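Two-arm cell: right gripper drifts sideways when it reaches into a liquid-filled beaker, left arm fine

Posted in Manipulation > Control and perception
Tags: bimanual, hand-eye calibration, depth, impedance control, transparent objects
Asked May 27, 2022 – viewed 1638 times

Njål Nordin

I maintain the software for a bench cell with two arms. The task is simple on paper: the right arm lowers its gripper into a clear plastic beaker of colored liquid and picks up a small object, then transfers it to an empty cup standing next to the beaker. The left arm holds a ready pose with its gripper open, high over the table, and takes over if the cup has to be moved. The overhead view comes from a camera at head height between the two arms. There is also a camera on each wrist.

The stack is a ROS 2 setup with our own task layer on top, which we call Mwakyusa. It does three jobs: it merges the object poses from the head camera and the wrist cameras, it sends a Cartesian goal to the planner, and it hands over to an impedance controller for the last stretch of the descent. The control loop runs at 200 Hz. The planner is stock. The impedance controller is ours and is mostly a port of what was used in the Lirkberg cell, with lower stiffness in z.

The problem is as follows. With the beaker empty, the descent is straight and the fingers end up where they should, within 2 mm. With the beaker filled, the gripper moves sideways during the last part of the descent, always toward the near wall of the beaker, until a finger touches the plastic. The controller then does what it is supposed to do and yields, so nothing breaks, but the grasp is off center and fails more often than I can accept.
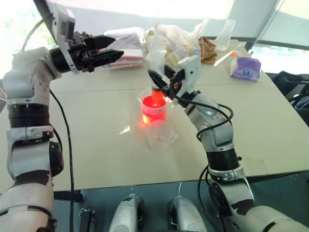
Ingeborg Diekmann commented that a lateral offset that depends on the fill should be treated as a perception fault until proven otherwise, and asked whether the object pose is still being updated after the fingers pass the surface. It is. The tracker keeps publishing during the descent and the goal is refreshed on every message that passes the confidence gate.

What I have checked so far:

Hand-eye calibration for both wrists, redone with a new board. Residuals are the same as before and look normal.

Joint torque offsets at the pregrasp pose. No difference between filled and empty.

Gravity compensation with the cables in their usual coils along the right arm. I suspected these at first, as the loops shift when the elbow bends. Replaying the recorded joint trajectory open loop gives a straight descent with the beaker filled, so I have stopped looking at the cables.

Swapping the roles of the arms. The left arm shows the same drift, mirrored, if I give it the same job. The title is therefore a little misleading. The left arm is fine only in the sense that it never does the descent.

The depth image over the beaker is poor, as expected with clear plastic. I mask it out and use the known beaker model for collision checking. The object pose comes from color only: a detector gives a box, and the center of the box is projected as a ray and intersected with the plane of the beaker floor. The liquid is bright red and the object is a reddish orange, so the detector is not having an easy time either, but it does find the object in most frames.

Is there a standard way to correct for this, or should I freeze the goal before contact with the liquid and live with it?

Torunn Åberg

Your open-loop replay has already answered half of it. If the same joint trajectory is straight with liquid in the beaker, then neither buoyancy nor drag nor the cables are pushing the arm. The goal is moving and the arm is following it.

There are two separate errors in the goal and I would fix them in this order.

First, refraction. You intersect a straight ray with the floor plane. With liquid in the way, the ray bends at the surface and the floor appears raised. Seen at an angle from the head camera, the straight ray meets the floor plane farther from the camera than the object really is. You can correct this with one extra step. Intersect the ray with the liquid surface plane first, apply Snell's law there with the index of your liquid (start with the value for water if it is mostly water), and continue the bent ray to the floor. This assumes that the ray enters through the open top. If it enters through the side wall, the geometry is different and you need a cylinder model. I would reject those rays instead of modeling them.

You need the fill height for this. A fixed value per batch in the config is enough to test the idea.

Second, and this is the part that explains why it is worst at the end: the detector. Refraction alone gives you a constant offset while the object and camera are still, and it points away from the head camera. You report a drift toward the near wall that grows as the fingers go in. That sounds like the box changing shape. Once the fingers cover part of the object, the box shrinks to the visible part, and its center moves toward the side that is still visible. From your head camera, that is probably the near side. If the liquid is lit, the glow on the wall may also be pulled into the box when the object itself is hidden. Log the box corners during one descent and plot the width against gripper height. If the width drops as soon as the fingers pass the rim, you have your cause.

The fix for the second error is the one you already suggest. Latch the goal at pregrasp height. I would not call it living with it. A visual update is only worth having if it is better than the last one, and after occlusion it is worse. Something like this in the task layer:

if tool_z < rim_z + margin:
 goal = latched_goal
else:
 goal = filter.update(measurement)
 latched_goal = goal

Set the margin so that the latch closes before the fingertips enter the image region of the beaker, and reset the latch only on retreat. Otherwise a small bounce in z reopens it and you get a step in the goal, which the impedance controller will turn into a visible jerk.

Do not raise the lateral stiffness to hide the drift. You would follow the wrong goal more accurately and press harder on the wall.

Gøran Westerberg

We had something like this in Nundedville and I just turned the head camera off for the descent and used the wrist camera. Worked OK. You could also try a different color for the liquid if that is up to you. Red on red is asking for trouble.

Britt-Marie Ekström

I agree with Torunn on the order of the tests, with one addition about time stamps and one objection to the wrist camera.

The confidence gate in your description passes or drops a message, but you do not say how old a passed message may be. If the detector slows down when the image gets difficult, you may be transforming an old box with a new tool pose. For the head camera, which does not move, this does no harm. For the wrist camera it produces an error that grows with descent speed. Look up the transform at the image time stamp, not at the latest available time, and drop anything older than 2 control cycles beyond your normal detector delay. To test for it, run the descent at half speed. If the drift is the same, it is not a timing fault.

As for the wrist camera alone, it looks along the fingers, so it loses the object to its own gripper at close range. It may work for a large object. For a small one I would use it at pregrasp only, average a short series of frames, and latch.

If the merge in Mwakyusa is a fixed weighted mean, replace the weights with a covariance per source. We keep ours in a small package called Stostell that inflates the covariance along the viewing ray for anything seen through liquid. The lateral terms stay tight and the ray direction is filled in from the floor plane. It is less than a page of code and removes most of the special cases.

Njål Nordin

Logged the box corners as Torunn suggested. The width starts to fall when the fingertips pass the rim, and the center moves toward the near wall from that point on. Half speed gives the same drift, so timing is out. With the latch in place the descent is straight with the beaker filled. There is still a constant offset in the opposite direction, away from the head camera, which matches the refraction part. I will add the bent ray next, with the fill height as a config value, and look at the covariances after that.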